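Print this page | E-mail this page to a friend

Turkari Front Desk Tower, refurbished
$358, keyboard and mouse included
Ships from our shop or pick up in person

I've been selling some version of this computer for years now and it's still the one I'd put on my own front desk (I did, it's the one I'm typing on). It's a plain office tower for people who run a small business out of one room: a dance school, a hair salon, a vet, a church office. You book appointments on it, take payments, print things, play music through it if you have to, and go home. If you want to edit movies or play the latest games, please don't buy it, and write me instead so I can point you at something else.

Most of these go to places where the computer sits out where customers can see it, so let's start with the part everybody writes to me about, noise. The Turkari is quiet in the way a refrigerator in the next room is quiet. You'll hear it when you first turn it on and then you'll forget about it until the end of the day. Gleice Toledo has one under the counter at her fabric store and told me she'd been leaving it running overnight by accident for weeks! I'd rather she turned it off, but there you go.

What you get

The tower, wiped and set up fresh, with a new drive in it. A wired keyboard and a wired mouse, both new. A power cord. A one-page setup sheet in large type that Kátia Medeiros wrote for us after she got tired of answering the same phone call. No monitor, no speakers, no webcam. If you already own a monitor made in the last ten years or so, it will almost certainly plug in, but send me a picture of the back of it if you're unsure and I'll tell you which cable to get.

Storage is 582 GB usable after everything is installed, which for a front desk is a lot. A full set of bookings, invoices and scanned waivers for a small school hardly makes a dent. Photos are what fill a drive, and videos of the spring recital fill it faster, so keep those on something separate if you can.

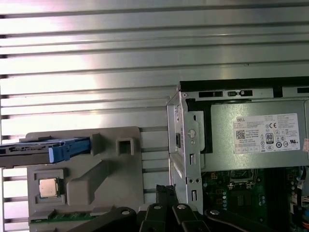
Side panel off, power supply to the right.

Where to put it

I get asked this more than anything about speed or memory, and it's a better question. Keep the tower off carpet. A low shelf or a little wheeled stand is great, and a sturdy crate will do. Leave a hand's width behind it for the cables and don't push it up against a heater. In a salon, please, please keep it away from where you sweep hair, and if you have a steamer or a kettle, give it a different corner.

Think about your own body too. A front desk where you stand half the day wants the keyboard higher than you'd guess, with your elbows bent and your shoulders down. I've seen beautiful reception desks where the poor person behind them had to hunch like a shrimp to type a last name. Before you order anything, put a cereal box where the monitor will go and pretend to check in a customer. Can you see their face? Can you reach the card reader? Is there anywhere for them to set down a bag? Move the box until the answer is yes.

Cables, while we're at it. Run them down one leg of the desk, tie them loosely, and label both ends with masking tape. It takes a quarter of an hour and you'll thank yourself the first time the printer acts up.

How it's been doing out there

Faridance, the dance school on the second floor over the bakery, bought two from me, one for the desk and one for the teachers' room. Simone Caldeira runs the desk there and signs up 97 students every term, mostly in the same frantic week, with parents leaning over the counter and a toddler or two pulling at the plugs. She says the computer kept up fine and the printer didn't. (I don't sell printers. I have opinions about printers. Call me.)

Rogério Xavier wasn't so happy with his at first and I want to be fair about that. He runs a booking program called Dotby for his tennis courts and it was crawling, taking forever to open the week view. We went back and forth and it came down to his internet, with the router sitting in a metal cabinet at the far end of the building. He moved it to a shelf in the office and it's been good since April. So if you work with anything online, check your connection at the actual desk before you blame the machine or me.

Opening it up

You can open this computer yourself and it doesn't void anything with us. Shut it down, unplug it, lay it flat on a clean table. The drive sits in a blue plastic caddy, and if you ever want to swap it for a bigger one we can walk you through it over the phone. Leave the power supply alone, please. If that goes, bring the whole thing in.
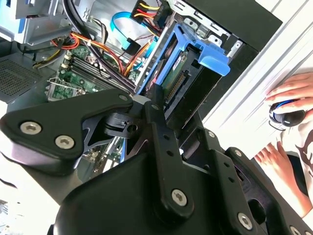 At the blue drive caddy.

Once a year, take it outside, open it and give it a few short puffs of canned air. In a woodshop or a pet groomer's, make it twice a year.

Warranty and returns

One year on everything, parts and labor. You have thirty days to send it back if you just don't like it, and I won't make you explain. Keep the box that long! It's the only box I've found that survives the trip. If something breaks in the first year I'll usually mail you a loaner the same day, and Jeferson Camargo does the repairs here at the bench, so you'd be talking to the person who fixed it.

Shipping

A flat $50 anywhere in the lower states, free if you pick up. We pack them ourselves and they go out within two business days. Alaska and Hawaii, write first and I'll get you a real price.

Trade-ins

Bring your old computer along and I'll take it off your hands, working or not. I can't offer money for most of them, but we do wipe the drive while you wait if you're worried about what's on it. Coffee's free, parking is behind the building, ring twice if the door's locked.

Price and stock checked 2026-06-25. There are nearly always a few on the shelf, but call before you drive over.

Print | E-mail

Contact us | © Toledo Office Computers, all rights reserved | Back to top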